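How a Craft Market Works

A craft market is a place where people sell things they have made by hand. Some markets are held outdoors once a month. Others use an empty store for a few weeks and then close. A store that opens for a short time is called a pop-up.

This page explains how a craft market is set up, how makers decide what to charge, and what happens to the money.

Who sells at a craft market?

The people who sell are called makers. A maker might be a potter, a weaver, a printer, a soap maker or a person who carves spoons. Most makers work alone or with one other person. Many have another job as well and make things in the evening.

A large store buys goods from a factory and sells them again. A maker sells goods straight to the customer. This is called direct selling.

Booths and fees

The space a maker uses is called a booth. To get a booth, the maker fills in an application and sends photographs of the work. The market organizer looks at the applications and picks a mixture. If 12 candle makers apply, perhaps two will get a booth. Too many candles in one room would mean that each candle maker sold very few.

The maker then pays a booth fee. At the Brukville August market the fee is 40 dollars for one day. There are two common ways to charge:

Flat fee – every maker pays the same amount, whatever they sell.
Commission – the maker pays a share of each sale. If the commission is 10 percent and a mug sells for 20 dollars, the organizer gets 2 dollars and the maker gets 18.

Some markets use both. The fee pays for the building, the lights, the insurance and the signs.

What does handmade mean?

Handmade does not mean that no tools were used. A potter uses a wheel and a kiln. A quilter uses a sewing machine. Most markets have a written rule about this. The Braston market rule says that the maker must design the item and do most of the work on it. Buying finished goods and putting a new label on them is not allowed.

Materials are a different matter. A weaver may buy yarn, and a jeweler may buy silver wire. These are called raw materials or supplies.

Bowls are sold at nearly every craft market. They can be made of clay, wood, glass or metal, and each material needs a different method. Clay is shaped while soft and then fired. Wood is cut on a lathe. Sheet metal can be hammered or pressed into a curve. Plastic bowls are usually molded in a factory.
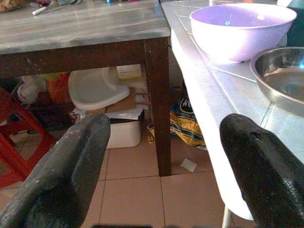
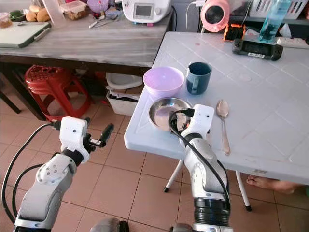

Bowl materials: stainless steel is in both pictures, on white tile. The light purple bowl in the first is plastic.

How is a price worked out?

A price has to cover more than the materials. Suppose a maker sells a small clay bowl. The costs could look like this:

Clay and glaze: 3 dollars
Firing: 2 dollars
Time, half an hour: 10 dollars
Share of the booth fee: 1 dollar
Total: 16 dollars

If the bowl is sold for 16 dollars, the costs are covered and nothing is left over. If it is sold for 20 dollars, there are 4 dollars left. The amount left over is called profit. The maker can use it to buy tools or to replace work that cracked in the kiln.

Shoppers sometimes ask why a handmade bowl costs more than a factory bowl. A factory can make 2,000 bowls in the time it takes a potter to make a few, so the cost of each one is lower.

A maker's day

Setting up starts early. At Braston the doors open to makers at 7 a.m. and to shoppers at 10 a.m. Each maker brings a table, a cloth, price tags, change and paper for wrapping. Heavy items go on the bottom shelf. Small items go near the front.

During the day the maker writes down every sale. This list is called a sales record. It is used later to work out tax and to plan what to make next. Many makers also accept cards with a small reader that connects to a phone.

The Halonen Hall market in Brukville had 300 visitors last August and 173 sales. Some visitors bought several things, and many bought nothing. Both are normal.

Words to know

Booth – the space a maker rents at a market
Commission – a share of each sale
Kiln – a very hot oven for firing clay
Pop-up – a store that opens for a short time
Profit – the money left after all costs are paid

Page last checked: 17/02/2020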